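Chapter 8
Chores: Are We There Yet?

Short answer, no. Longer answer takes up the rest of this chapter. By the end you should be able to say which parts of a chore a machine can do today, which parts it can't, and why the line between the two keeps landing in odd places.

Start with the dishes. Everybody does.
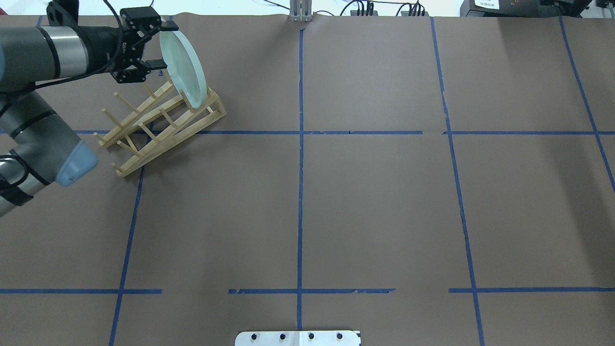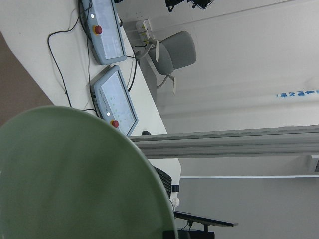 Plate at the rack, and the desk with the two teach pendants.

8.1 THE PLATE PROBLEM

One plate, one rack, one arm. A six-year-old can do it while talking. For a machine it breaks into pieces, and each piece has its own way of going wrong.

Finding the plate. Glass is bad news for most depth sensors. Light goes through it, or bounces off somewhere useless, and the plate comes back as a hole or a smear. Tinted glass helps a little. Not a lot.

Holding the plate. Two fingers on a rim is a pinch, and a pinch can pivot. Squeeze harder and you risk a chip. Squeeze less and the plate swings when the arm slows down. People fix this with the rest of the hand and don't notice doing it.

Placing the plate. A slot between dowels is only a bit wider than the thing going into it. Be off by a few millimeters and the plate lands on top of a dowel. Then what? A person feels the bump and wiggles. Wiggling is hard to program. We come back to it in 8.4, it deserves its own section.

Now the rack. Wood racks move when you bump them. So the position you measured at the start may not be the position you have by the third plate — and the arm, unless someone told it to look again, will carry on regardless.

8.2 WHAT COUNTS AS "DONE"

Claims about household robots are hard to compare becuase people score them differently. Take a trial log from a student project by Javiera Vergara and Velimir Hoxha. They ran 743 placements with an arm and a rack. Vergara scored a placement as good if the plate stayed up. Hoxha wanted the plate up and in the slot it was meant for. Same log, two very different success rates. Neither of them was wrong.

Then there's the matter of help. Did somebody reset the rack between tries? Hand over the plate at a nice angle? Stand by with a finger on the stop button? All fair in a lab, as long as it gets written down. Often it doesnt.

So, before you believe a number, ask:
What did the machine start with?
Who set up the table, and how often?
What was the last thing it had to do before it counted?

8.3 SHOP FLOOR FIRST, KITCHEN LATER

Factories have had arms for decades. Why not kitchens? Mostly the factory was changed to suit the arm. Parts arrive the same way up. Fixtures are bolted down. Tape or paint marks where things go. A kitchen gets rearranged by whoever cooked last.

Josefina Rivadeneira, who ran a packing line before she taught, puts the cost in hours: 19 hours of setup for a job the arm then did all month. Good trade on a line. Terrible trade for one sink of dishes.

Keep that ratio in mind — setup time against useful time — we use it in every case study from here on.

Before you read on: pick a chore you did today. Write down each step, including the ones you did without looking. Bring the list to 8.4.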